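Section 4: Caring for Your Table and Folding Your Cloths

We are so glad you have your Seteo table standing on its own four legs at last, and we hope Section 3 wasn't too hard on your knees. Now comes the pleasant part. A wood top like this one will look good for a great many years if you wipe it down often and gently, and the microfiber cloths in your care pack will do nearly all of that work for you, provided you look after them too. Please set aside 21 minutes or so the first time through. Once you know the steps, it goes much faster.

4.1 Before you begin

You will need:

One clean, dry microfiber cloth for wiping
One more clean cloth for buffing
A small bowl of lukewarm water
Zominel wood soap (the sample bottle is plenty for several months)

Take everything off the table first, and that does mean everything, including the fruit bowl you think you can work around. Then choose a time of day when the light comes in low across the top. Early morning is lovely for this, and it shows up streaks that you would never notice under a ceiling lamp.

Note: If you oiled the top yourself, wait at least 16 hours before putting a damp cloth anywhere near it. Oil that is still soft will pick up lint, and you will be picking it out again with your fingernails.

4.2 Finding the direction of the grain

1. Stand at one long side of the table and look across the top. You should be able to find long lines in the wood that run more or less the same way from one end to the other.

2. Look for any places where the lines curve or loop. These often show up near a knot. They are part of the wood and nothing to worry about, and they will never rub out, so please don't try!

3. Decide on your wiping direction. You always follow the long lines, even across a spot where the grain wanders off and bends. Keep your folded cloth within reach while you get your bearings.

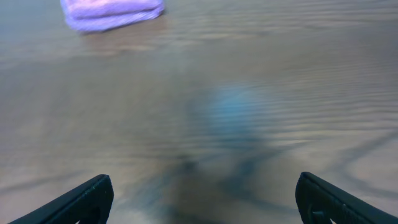 Fig. 4-1. Follow the long lines, and carry straight on over the curved ones.

4. Add two drops of Zominel to the bowl and stir it with your finger. Dip one corner of the wiping cloth, then wring the whole cloth out until no more water comes from it. It should feel cool to the hand but leave no drops behind on the wood.

5. Wipe from one end to the other in long, unhurried strokes, letting each stroke overlap the last a little. If you are right-handed you may find it more comfortable to start on the far side and work back toward yourself.

6. Buff with the dry cloth straight away, in the same direction. Do a stretch about as long as your arm, then move on to the next.

Caution: Never leave a damp cloth lying on the table, even for the length of a phone call. It can leave a pale mark in the finish, and those marks are stubborn. If you already have one, see Section 6, "Rings, Marks, and Other Sorrows."

4.3 Picking up the cloth

This may strike you as a funny thing to have a heading of its own, and when Vasiliki Chatzigeorgiou first put it in the draft there was some teasing in the office. But the customer line hears about it often enough that we have left it in. People push the cloth off the edge of the table with the flat of the hand, and whatever the cloth has gathered up goes along for the ride and lands on the chair, or on the dog.

Pinch the cloth instead, away from its edges, and raise it straight up so that it stands in a little tent. The sides will fall in around the part that did the wiping, and you can carry the lot to the sink or the back door with very little escaping. A thick cloth will fold over itself in soft ridges as it comes up, and that is just what you want.

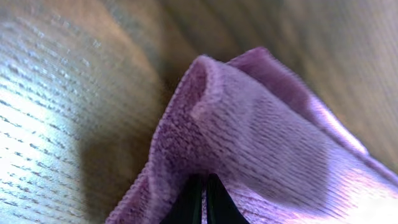

4.4 Checking the cloth before you use it again

Microfiber is kind to wood only as long as it is clean. A single grain of sand caught in the pile can leave a scratch as long as your stroke, so we ask you to look each cloth over before it touches the table. It takes a moment, and you will soon do it without thinking.

1. Take the cloth over to a window or a good lamp and hold it up.

2. Look at the pile. On the looped kind you should see a great many small loops standing in rows, a bit like a bath towel seen through a magnifying glass. Brush them lightly with your palm. Anything hard or prickly has to come out before you go on.

3. Run your thumb along the stitched edge all the way around. Crumbs like to settle in the ditch just inside the stitching, and so do splinters if you have been doing other jobs with the same cloth (please don't).

4. Open out any deep fold and look down inside it, too.
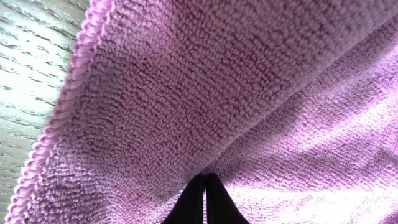
Fig. 4-2. Loops and stitched edge, seen up close.

If the loops feel flat or stiff, the cloth wants a wash. Use warm water and a little mild detergent, and leave out the fabric softener – it coats the fibers, and the cloth will then push water around the table and soak up none of it. Dry on low or on a line. Retire any cloth whose edging has come undone to the garage or the bicycle.

Caution: Do not wash microfiber with cotton towels. The lint moves in and never leaves.

4.5 Folding and putting away

You can fold your cloths right on the table once it has been buffed and is fully dry. It is the biggest flat surface most of us own, and it makes a tidy fold so much easier to manage than holding the thing up under your chin.

1. Put the unfolded cloths in a heap at one far corner of the table, where they won't get in your way.

2. Take one cloth and lay it in the middle, with its sides in line with the sides of the table.

3. Smooth it out from the center with both hands.

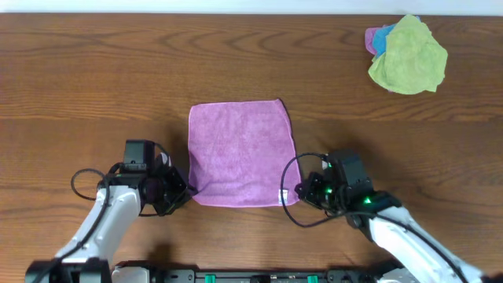
Folding goes best when the cloth is properly square before you make the first fold, so it pays to be a little fussy at this stage. Farah Hartono, who tested these steps for us at her own kitchen table, likes to use the care tag as her landmark. With the pink cloth laid out flat, the small white tag sits near the bottom right corner, and if you start every cloth with its tag in that same spot, your whole stack will come out facing one way. One top corner may ride slightly higher than the other, and a side may bow out a touch. A gentle tug at the corners will generally put that right, and if it doesn't, fold it anyway. It is only a cloth.

4. Bring the bottom edge up to meet the top edge, and smooth toward the fold.

5. Bring the left side over to the right and smooth again. You now have a square a quarter of the size you started with.

6. Set it to one side and take the next one from the heap.

Note: If you keep cloths in several colors, you might give each one its own job. At our Ververidis workshop, yellow-green is for soap, blue is for buffing, and pink is for dusting. Any system will do as long as everyone in the house knows it.

Store the finished stack in a drawer or a lidded box, away from sawdust and pet hair. The Skillex under-table drawer (sold separately, fitting instructions in Section 5) is 18 inches wide and takes a stack of folded cloths with room left for the soap bottle, which should stand upright with its cap screwed down firmly.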